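**Re: Sorting weight of breakfast cereal at altitude of shelf**

**sakda_h** wrote:
Filling is done by mass, so a box that leaves the plant full will show headspace by the time it reaches the store. Settling depends on piece shape and vibration. Puffed spheres pack tightly early and then stop. Flakes keep going, as the edges break and the fines fill the gaps.

**privuvell** wrote:
Disagree on flakes. I logged bag height on the Sketholm to Surport truck run in August, 200 km, mostly sealed road. Most of the drop came in the first 30 minutes. After that the line was flat.

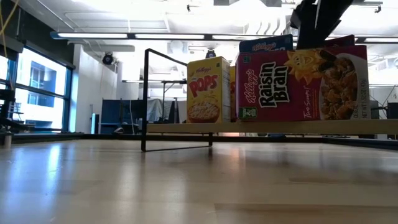
Does storing a box on its side reduce settling?

It changes the direction only. The bed is shallower, so the visible drop is smaller, but the void volume ends up much the same.

**kthepsuriya** wrote:
That assumes the liner is loose. A tight liner holds the bed and you get less movement in either position. What was the liner on your run, privuvell?

**privuvell** wrote:
Loose, standard fold. Three boxes, one grade of flake. I'll grant that's a small sample.

**sakda_h** wrote:
Then it doesn't settle the question of fines. Sieve the bottom third before and after and post the masses. Height alone won't separate packing from breakage.

**privuvell** wrote:
Fair. I can borrow a 2,000 micron sieve from Sangkhawat. Same route, same liner.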